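Why do bowls fit inside each other?

Hello! I'm Hala, and I write the kitchen pages for Cullgate. I like cupboards a lot (yes, really), and my favourite things to find in one are bowls that stack.

Have you ever helped with the washing up and been told to "put the bowls away"? You pop one in another, and another in that, and suddenly a whole row of them takes up hardly any room. Clever! When one thing sits inside another like this we call it nesting, like eggs tucked into a nest.

The secret is the shape. Look at a cereal bowl from the side. It's wide at the top and narrow at the bottom, so the sides lean outwards. The narrow bottom of one bowl can slide down past the wide rim of the next, and it keeps going until the leaning sides touch. Then it stops.

Now think of a bowl with sides that go straight up and down, and a friend exactly the same size. Would they nest? No, they'd just sit one on top of the other, like tins of beans. And tins of beans wobble!

Size matters too. A small bowl will drop right down inside a big one and almost disappear. A bigger bowl perched on a smaller one sticks up and out, so your stack gets wider as it gets taller, like an upside-down cone. You can see both sorts of stacking with the orange bowl on this green cloth. It has a little lime-green bowl inside it, and a green one and a red one underneath.

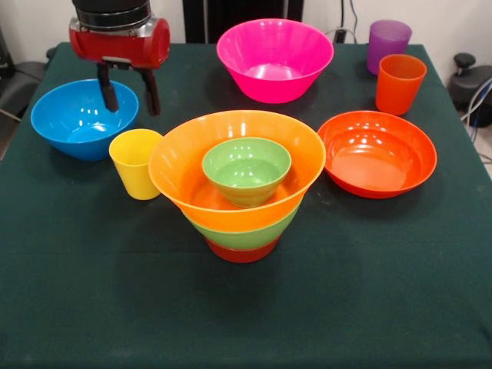 What about cups?

Lots of plastic cups do the same trick. If a cup is narrower at the bottom than at the top, we say it's tapered. Mugs are trickier, as the handle gets in the way. My friend Nabil has 14 mugs and they fill an entire shelf!

Try it yourself

Ask a grown-up for 3 plastic bowls of different sizes. Put the biggest on the table first and build your stack. Measure how tall it is with a ruler. Now take it apart and start again with the smallest at the bottom. Measure that one as well. Which stack is taller, and which one wobbles more when you tap the table?

Draw both of them in your notebook and write the heights next to your drawings.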